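Workshop tips: software for a cloth-handling arm

Collected from the Candthorpe bench notes by Usman Dogar. Last revised 30 Oct 2023.

These tips cover control, perception and planning for a single arm picking household textiles off a table and out of a plastic basket. They assume a working driver, a calibrated wrist camera and a second camera up high. Our planner is Tadis and our logging tool is Pludumlow, both in-house, but most of what follows carries over to whatever you run.

Set the clocks before anything else

Joint states, gripper state and both image streams need a common time base. Stamp images at exposure, not on arrival. We lost most of March to a grasp detector that was fine on paper and consistently late on the bench. The cause was 217 ms of buffering in the wrist stream. Check the offset by moving one joint in a slow sine and cross-correlating the encoder trace with image motion. Repeat after every driver update.

Limit speed by what the camera can use

A wrist camera close to a rim or a fold will smear well before the arm reaches its rated speed. Cap the approach at 25 per cent of maximum joint velocity and drop it again for the last few centimetres. If you need the throughput, raise the speed on the transfer leg, where the wrist image isn't being used for anything.

Use a separate confidence threshold for each view. The head view gives reliable towel outlines and poor depth at edges. The wrist view gives good hem texture and almost no context. A single merged score hides which one failed.

Colour is a weak cue

Segmenting by colour works for a yellow towel on black felt and falls over when the next item is black as well. Train on borders, hems and care labels. Orvokki Toivonen's hem detector runs on the greyscale image only, and its misses are easier to interpret than those of the colour model it replaced.

Dark cloth on a dark table needs its own fallback. Ours is:

1. Lock exposure for the table region and ignore the wall.
2. Run the edge model at full resolution.
3. If no edge passes threshold, request a new viewpoint. Do not guess.

Lock white balance too. A bright wall at the top of the image will pull auto settings around each time the arm passes in front of it.

Closing the gripper on cloth

Position error is a poor grasp signal with thin fabric. The fingers close to nearly the same width with or without it. Log motor current alongside width and compare both with a no-load close recorded at start-up. Record a fresh baseline whenever the finger pads are changed – old baselines will pass empty grasps.

Sample at 100 Hz or better. At lower rates the current spike at contact can fall between samples and the state machine sits in "closing" until it times out.

Planning around a basket

Model the rim as a thick solid. A thin mesh lets the planner thread the wrist through gaps that don't exist once calibration error is added. Inflate it by 3 cm for transit and shrink the margin only inside the pick state. Cloth hanging over the rim should not go in as a rigid obstacle. Tag it as soft and let the planner pay a cost for touching it.

Carried cloth is another matter. Swept volume should include the hanging part, estimated from the head view after the lift. A towel held by one corner hangs well below the fingertips, and a plan that only checks the gripper will drag it through the next item.

Check both views at the same states

When tuning, save a wrist still and a head still on each state change and review them as pairs. Cloth at the rim and a corner lift cover most of the failure cases in our log.
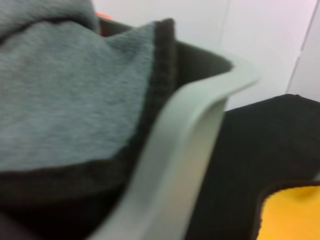
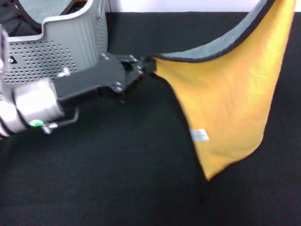 Logging

Write one file per attempt, including aborted attempts. Pludumlow stores the state transitions, the planner seed, the threshold values and the software commit. The seed matters most. Without it a bad Tadis plan can't be replayed, and you end up tuning against a failure you can no longer produce.

Keep labels short and fixed: no grasp, slipped, double pick, rim contact, timeout. Free-text notes go in a second field. The Suominen sorting scripts expect exactly those five strings and will skip a record without warning if one is misspelled.

Prune images after review but keep the joint traces. They're small, and they are what you will want when a driver update changes the behaviour.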